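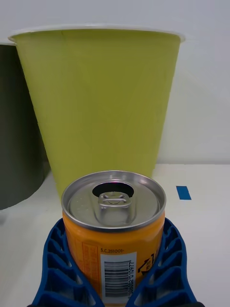 Bastien Mallet asked whether the break areas had to be inspected again so soon after the Brutholm site. They do. Each floor is checked on its own schedule, and results from one site are not carried over to another.

BREAK AREA INSPECTION, DESCHAMPS BUILDING
Form 1586. Date: 24 Apr 2019

1. Exits and walkways clear: Yes.
Comment: Door to stairwell B closes slowly. Adjust the closer.

2. Extinguisher in place, tag current: Yes.

3. Outlets and cords: No.
Comment: Kettle cord worn near the plug. Kettle removed from use under work order 293.

4. Tables and counters wiped down, no sharp edges: Yes.

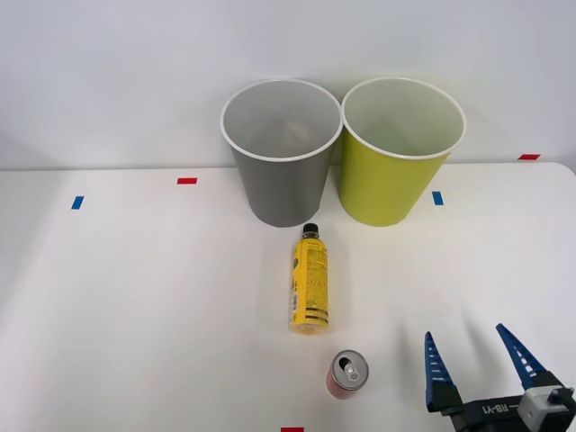 5. Floor dry and free of trip hazards: No.
Comment: Mat at the sink curls at one corner. Replace before the next inspection.

6. Refrigerator at or below 40 degrees: Yes.
Comment: Door seal should be cleaned monthly.

7. First aid kit complete: No.
Comment: Adhesive bandages short. A box of 100 has been ordered from Lonutach.

8. Emergency numbers posted: Yes.

Open items are to be closed by the floor supervisor and initialed on page 2.

Related items
Stairwell and Landing Checklist
Tisudport Loading Dock: Inspection Comments
Reporting a Damaged Cord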